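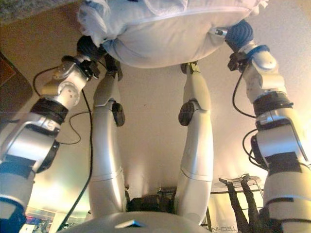

Search this site Type to search

Fill, loft and the tag nobody reads

2/21/22

6 min read

Rawiri Ashby has spent most of his working life on the inside of pillows. He trained as a textile technologist, worked in wool scouring, and now runs the fill laboratory at Humari, which tests bedding for accommodation groups and a few retailers. His office is at the back of the Kovodside building, next to the conditioning room, and he prefers to talk in the conditioning room.

"Everything in here is at standard atmosphere," he said. "If you measure loft in a humid room you are measuring the weather."

Loft is the height a pillow holds under a small load. Fill power is a related figure, quoted for down, and gives the volume occupied by a fixed mass of it. Ashby's objection to fill power as a selling point is that it describes the fill before it goes into the case. A 650 down packed tightly into a stiff cover will perform worse than a 550 in a cover with some give, and the label will not say so.

"The cover does a lot of the work. Down-proof fabric is woven very tightly, and then people wonder why the pillow behaves like a balloon. The air has to leave somewhere. If it can only leave through the seams, it takes fibre with it."

The laboratory's largest job to date was for Aigner, a motel group that wanted to know when to replace its stock. Aigner had been working on a fixed calendar, with everything thrown out each March. Humari took in 3,137 used pillows over the course of the contract and sorted them by fill, cover and laundering history. Each was conditioned, weighed and measured for height under load, then compressed, released and measured again.

The strongest predictor of failure was drying. Polyester hollowfibre that had been tumbled hot lost its crimp early, and once the crimp has gone the fibre lies flat. Washing temperature mattered less than he had expected.

"You can't fluff it back. People punch the thing in the middle, and it comes up for a minute because you've moved air into it. The fibre hasn't changed."

Feather blends failed in another way. The quills broke, the fragments migrated to the corners, and the centre went thin while the total weight stayed almost the same. A housekeeper weighing that pillow would pass it. Ashby recommended a height check instead, using a flat board and a ruler, and Aigner's sites now do this at each deep clean.

He is less certain about latex. Only 109 of the pillows in the study were latex, most of them from the same two sites, and he declined to draw a curve through them. "They crumble when they've had sunlight. Beyond that I'd want a better sample."

The current work is on Zikorar, a shredded wool fill that the laboratory is assessing for a manufacturer. Wool takes up moisture well and recovers slowly from compression, and it felts if it is agitated warm. The trial version is bonded lightly to stop the shreds locking together. Ashby would not give results while the trial is running, but he did describe the method — a weighted platen, cycled through the night, with a rest period each morning to match a bed being left empty.

Asked what he sleeps on, he said a medium polyester, line dried, replaced when it fails the board.

The final question was about storage. He keeps spare pillows flat on open shelving in cotton slips, and he does not use vacuum bags. Down will usually recover from them if the period is short. Hollowfibre may not, and he has a shelf of samples from the Aigner job, still labelled, that he uses to make the point to visitors.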